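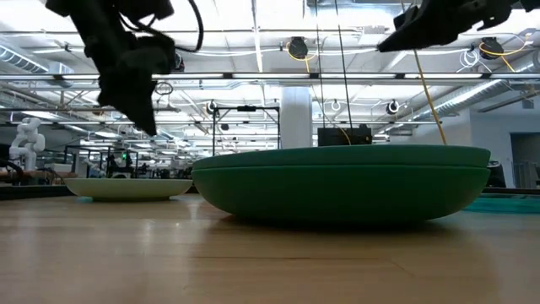
14 Feb 2024, Clindach cell. Right gripper lost position feedback twice this morning and once after lunch, and the third time it did not stop when told to. Left side ran clean all day. First two dropouts were with the big green bowl on the table and the cream dish next to it, right arm coming in from the side. I looked at the yellow cable first, the one that hangs down behind the bowl on the right, because we had trouble with a hanging cable in June. Wiggled it by hand along its length with the arm in hold. No change in the reading. Leaving it where it is for now.

What happened

Dropout 1: reading froze at 18 mm during a close. The arm finished its move with the gripper in whatever state it was in. Controller showed no fault. Power cycled the gripper and it came back.

Dropout 2: same thing, on an open this time. Jacinto Mendoza was at the screen and saw the value freeze before the move ended, so the loss comes during motion and not at the end stop as I first wrote on the board.

Dropout 3: dish nesting. Reading froze, software stop was sent, and the fingers kept closing on the dish until the current limit cut in. Dish was pinched and had a white stress mark on the rim. Thrown out. I hit the red button, the arms braked, the gripper held its grip. No one had a hand inside the cell.

The third one is the one that matters. The software stop goes through the same Wiver board that reports position. If the board hangs, it stops listening as well as talking, and the last command stays live. The arms have their own path so they are fine.

What we tried

Moved the gripper to the spare port on the board. Dropped out again within 16 minutes of idle cycling with nothing on the table.

Swapped the short lead between the wrist and the board for the one from the Godado bench. Ran 2,000 open/close cycles, no dropouts. Put the old lead back, dropout on the 16th cycle. Put the Godado lead back again and it has been good so far.

So the lead is bad – probably a break near the wrist connector that opens when the joint bends. I could not see any damage to the jacket. Ezequiel Escobedo will cut it open and look. It is in a bag marked RIGHT WRIST, BAD. Please do not put it back in the drawer.

Went back to the dishes at quarter speed with the replacement lead. Teal dish at the bottom, orange in it, pale blue inside that, each with its stick if it has one. The loose ones wait on the right, orange at the far edge, then cyan, then yellow-green closest to us. Right gripper does the cyan with the left held open over the table. I kept my hand on the red button for all of it and the reading tracked the whole time. Current limit is set lower than it was this morning.

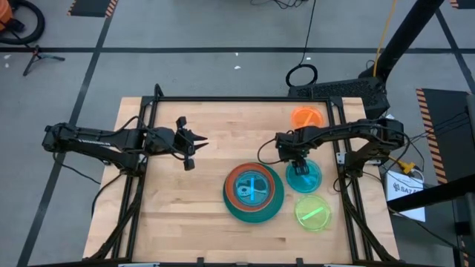
Open items

The lead is a fault and we have a fix. The stop is a design problem and we do not. Until it is sorted:

Quarter speed only on the right gripper.
Two people for any run, one at the red button.
No reaching in to free a dish with the gripper powered. Switch it off at the supply first.

Jacinto is adding a watchdog so that a frozen reading cuts gripper power from the Chávez relay box. He wants it to trip after a few missed readings, I would sooner have it trip on one and put up with false stops. Not settled.

Need to order two more wrist leads, one for the right and one to give back to Godado. Left wrist lead is the same age as the bad one and should be bend-tested before anyone goes back to full speed.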